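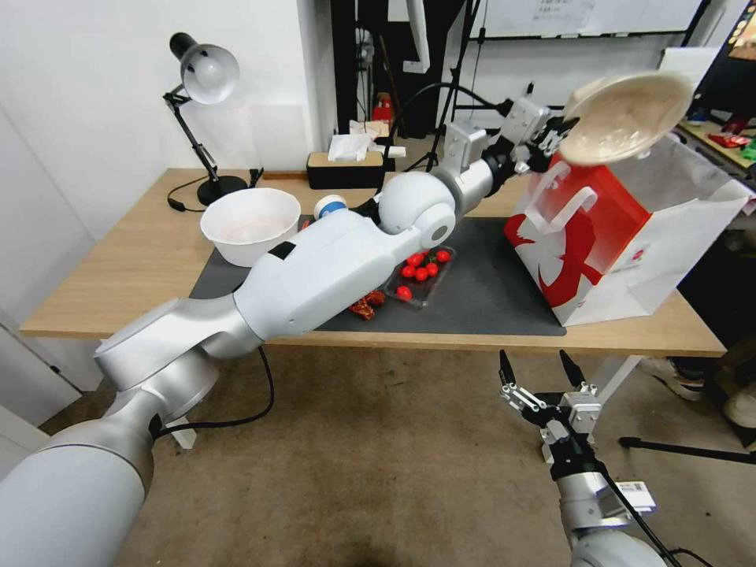
A bowl goes over the shopping bag during a table-clearing run.

About Durnel

Durnel collects examples for robots that learn by watching. We're based in Cernham, on the upper floor of the old Thongdee building, and what we make is recordings: a pair of robot arms doing an everyday job from start to finish, with the camera views, the joint positions and the gripper readings all lined up in time. Research groups and robot builders train their systems on them. We love this work, and we've tried to write this page the way we'd talk if you came by for a visit.

How we started

There were four of us at first, sharing a room with one working arm and a second one in pieces. We'd all come from labs where the learning side of things was moving fast and the examples were an afterthought. Somebody would record a block going into a box for an afternoon, the model would get very good at that block and that box, and then it would meet a coffee mug and have no idea what to do. We kept having the same conversation over lunch: what would happen if people put the same care into the examples that they put into the model?

So we tried it. We rented a desk's worth of floor, got the second arm together (a long week, and one we still talk about) and started recording the most ordinary thing we could think of, clearing up after a meal. The early recordings were rough. The clocks on the cameras drifted apart, the mat slid, and we had no naming rule for files, so some of that first batch can only be opened by the person who remembers what "final_b_new" meant. But a partner lab trained on the usable part and wrote back the same week asking for more, and that was that!

What we record

Household jobs, nearly always. Clearing a table, packing a bag, sorting what gets kept from what gets thrown out, folding, stacking, wiping, putting lids on things and taking them off again. The task library stands at 346 entries now, and each one has a written card that says what the starting layout may look like, what counts as finished and what the operator is free to decide.

That last part matters a lot to us. We don't script the order of moves. Two operators given the same messy table will go about it differently – one picks up the big things first, another starts at whichever corner is closest – and a learning system gets a much better idea of the job from seeing both. If the card says "clear the table," then any sensible way of clearing it is a good example.

We also like awkward stuff. Food is wonderful for this. Cherry tomatoes roll. Dried chilies come in curls and flakes that never lie the same way, and clear plastic trays give cameras a hard time. A paper bag changes shape when you brush against it. You could fill a shelf with neat plastic cubes and get beautiful recordings all day long, and your robot would be lost in any real kitchen. We'd much rather go grocery shopping.

How a session goes

The operator picks a card, sets the table within the limits the card gives, and checks that the views are clean. Then the arms go to their start position and recording begins. One run from start to finish is an episode, and an episode can last up to eight minutes, though plenty of them are much shorter. Both arms are recorded the whole way through, including when one of them is just waiting. Waiting is part of the job too, and a system that never sees a hand hold still will find something for it to do, usually something unhelpful.

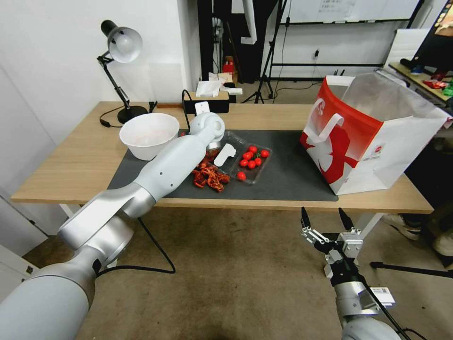 When an episode ends, the operator marks it right away while it's fresh: finished, partly finished or stopped. There's a box for notes, and we ask people to use it. "Bag leaned, had to go in from the other side" is worth a lot to whoever reads the data months later. Then the table gets reset, and reset means changed. The bowl moves, the tray turns, something that was upright gets laid on its side. If two layouts in a row look the same, we've wasted one.

Operators swap out often. Steering two arms at once takes real concentration, and tired hands make jerky recordings that look fine in a list and terrible in a plot. We have a good couch and a decent kettle and we're not shy about either one. A new operator spends the first stretch on practice runs that never go into a delivery, and most people are surprised by how quickly the arms start to feel natural. The surprise after that is how hard it is to pick up something flat.

Zarnora

Everything we record goes into Zarnora, the review tool we built for ourselves and now share with the groups we work with. It began as a video player with a slider. These days it plays all the views side by side with the joint traces underneath, lets a reviewer split an episode into steps, and flags places where the gripper closed but the reading says there was nothing between the fingers. Each step gets a short plain sentence, such as "pick up the cup" or "put the lid in the bag." We write those by hand, in everyday words, and we let them vary, because people who talk to robots will vary too.

Zarnora is still a little clunky in spots. Search is slow on big batches, and the keyboard shortcuts were clearly chosen by someone left-handed. We fix things as partners run into them, so please keep telling us.

The ones that don't work out

We keep our misses. A dropped piece, a grasp that closes on air, a second try from a better angle – all of it is saved and marked for what it is. Some partners want only clean runs and they can filter for those in a moment. Others are most interested in the recoveries, meaning the stretch between something going wrong and the operator putting it right. Those stretches are hard to stage. They have to happen, and you have to be recording when they do.

What we do leave out is anything we can't vouch for: a run where a camera dropped its feed, or where the timing between the streams doesn't hold up. Those never leave the building, however pretty they look.

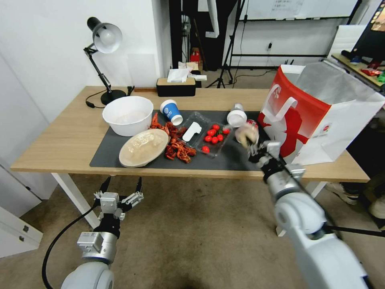
Why not just do it all in simulation, a visitor asked us at the open house in March, and wouldn't that be cheaper and a lot less sticky? It would be both! We use simulation too, mostly to try out a new card before anyone sets a real table for it. But shells, wet lids and thin paper are hard to fake well, and the small mistakes in the fake version are just the sort of thing a learning system picks up on. For the jobs in our library, the real table keeps teaching us things we wouldn't have thought to put in a simulator.

The same visitor stayed through the afternoon, tried the arms, and got a lid into a bag on the third go. We were all cheering.

Who we work with

University groups, a few young robot companies, and now and then a teacher who wants a small batch for a class. Small requests are welcome. If you have a task in mind, send us a description in your own words and we'll draft a card and send it back for you to pick apart. That back-and-forth usually takes longer than the recording, and it's time well spent, as most of the trouble in a dataset starts with two people meaning different things by "done."

If you'd like a batch in your own format, ask early. We deliver in one standard layout and can convert to most others, but conversions get checked by hand and there's a line.

Coming by

We're glad to have visitors in the afternoon, once the morning sessions are finished. The entrance to the Thongdee building is on the courtyard side and the bell for Durnel is the top one. The elevator is slow, so take the stairs if you can. Wear shoes you don't mind crossing cables in, and let us know ahead of time if you want a turn at the arms so we can keep a table set for you.

We're also looking for operators. You don't need a robotics background. Patience helps, and so does being the kind of person who notices that the tray has been turned around. Write to the Cernham office, tell us what you do with your hands – cooking, knitting, fixing bikes, piano, whatever it is – and we'll set up a practice session.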